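Bead stringing

Bead stringing is the craft of threading small pierced objects onto a cord, wire or thread to make something that can be worn, hung up or carried about. It is one of the oldest decorative crafts we know of, and one of the easiest to begin, which may be why so many people first meet it as children at a kitchen table and then come back to it, rather fondly, much later in life.

Materials

Almost anything with a hole through it can serve as a bead, and over the centuries almost everything has. Shell, bone, seeds and clay came first, and glass, metal and polished stone joined them as people learned to work each one. Glass beads were being made in Mesopotamia and Egypt well before 1000 BC, and they travelled a very long way from the places where they were made, passing from hand to hand along the trading routes. Pearls and amber have always had a following of their own. Amber is a fossil resin and not a stone at all, so it feels light and warm against the skin, and a long strand of it is much more comfortable than its size would suggest. 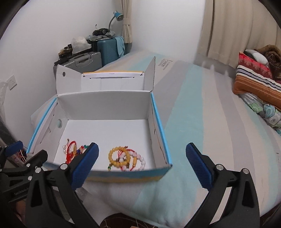
The cord matters every bit as much as the beads, though it gets far less attention. Silk is the traditional choice for pearls, as it is soft and hangs beautifully, but it stretches with wear and needs replacing every so often. Nylon is stronger and cheaper. Waxed cotton is pleasant to knot and comes in a great many colours, while elastic cord does away with the need for a clasp and is usually what beginners are given. Heavy stone or metal beads with rough holes will saw through a soft thread in time, and for these a coated steel wire is the safer choice.

Knotting and finishing

In the simplest method the beads are threaded on one after another and the ends are tied. A surgeon's knot, which is a reef knot with an extra turn, holds well in elastic. For finer work a knot is tied between each bead and the next - a slow job, and a rather soothing one once the fingers have learned it - so that the beads don't rub together, and so that only one or 2 are lost if the strand should break.

Sliding knots are common on cord bracelets. The two ends are laid side by side and a third piece is knotted over them, leaving them free to move, and the bracelet can then be opened wide enough to pass over the hand and drawn in again at the wrist.
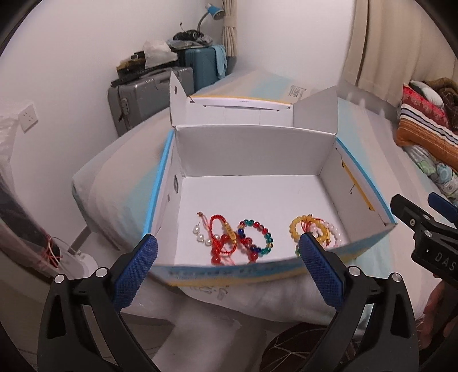 Beaded bracelets in a white box, among them a red cord one and one of multicoloured glass beads.

Care and storage

Pearls are easily scratched and are best kept apart from harder beads, in a soft pouch or a lined tray. Perfume and hairspray dull them, and the old advice to put them on last and take them off first is still good advice. They shouldn't be soaked, and a wipe with a soft, barely damp cloth is all they need. Amber dislikes strong heat and should be kept away from spirits and cleaning fluids. Glass is far more forgiving and will stand a wash in lukewarm soapy water, provided the thread is one that doesn't mind it.

Strands on silk should be stored lying flat, as hanging them up stretches the thread and leaves gaps between the beads.

See also

Amber
Glass beadmaking
Macramé
Pearl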